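Speaker notes: Keeping a small-town archive readable
Endang Sembiring, Gulley Local History Group
26 September 2026

12 shares | 3 comments

Open with the shoebox. Hold it up, don't pass it round. Say who gave it to us (the Drivosska mill family) and what was in it: letters, wage slips, one cassette with no label. Ask who in the room has a box like it at home. Wait for hands.

Then the main point, said early. Paper kept in a dry cupboard mostly looks after itself. Recordings and computer files need someone to come back to them every few years.

What we started with
We had 100 cassettes of interviews, most of them made by Otakar Vrabec on his kitchen table. He wrote the speaker's name on the case and left the tape itself blank. Over the years cases got swapped. Sekar Raju listened to every tape from the start and matched voices to names. It took her two winters. Thank her here, she will be in the second row.

Play the clip of the ferry woman. Stop it after the line about the flour. If the sound fails, read it from the card.

How we copy
One pass at normal speed, no cleaning up. Keep that file and never edit it. Make a second copy for listening and do what you like to that one, cut the hiss, trim the ends. People always ask about the hiss. Leave it for questions.

Naming files
Surname, year, tape side. No spaces. We lost a month to files called "new" and "new final". Show the list from January if there is time.

Where the copies live
Two sets. One in our room on Wuisan Street, one at the Curkero library, in a different building on higher ground. Explain the flood briefly, most of them remember it. Arif Siregar drives the second set over and signs the sheet. We check a few files from each set when he does. A copy you haven't opened is a copy you are guessing about. 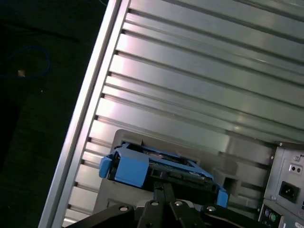 Ribbed metal panel and drive bay.

Keep this part short. Drives wear out, so plan to replace them before they fail and put the money in the yearly budget. We set aside 1000 for it. Don't get drawn into brands.

Permissions
Haziq Teoh's form is on the back table, 21 lines on one sheet. Ask for consent before the recorder is switched on. For the old tapes we wrote to families. Most said yes, two asked us to wait, and those tapes are closed until they tell us otherwise.

Finish with the unlabeled cassette. We still don't know who is singing on it. Play it, then take questions.

3 comments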